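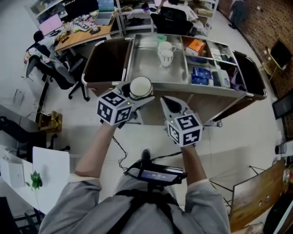
Do we buy the second pair of hand-held grippers now or wait for the new budget? Wait, I think, but get the quote in this month so the price is held.

October 8, 2025. Long chat with Rigoberto Bermúdez over tea about the equipment list, and I'm writing it up while I still remember who agreed to what. He has the Stanus quote from September, good for 45 days, and he'll ring them for a fresh one with the spare jaws priced separately (they were lumped in last time and it made the whole thing look dearer than it is). Rosser can do the batteries and chargers cheaper, bless them, though delivery is 18 working days and we must plan round that.

Clitcombe have offered us a steel cart second-hand, bought in 2009 and still rolling nicely by their account. I'd take it gladly! Rigoberto wants to measure the lift first, quite rightly.

Cables: more than 84 pounds last quarter, which surprised us both. Please put them on the Cliditance code from now on and not on general stores.

Still to do: ask Rosser whether the chargers come with UK plugs, and find the old harness invoice, which I had in my hand last week.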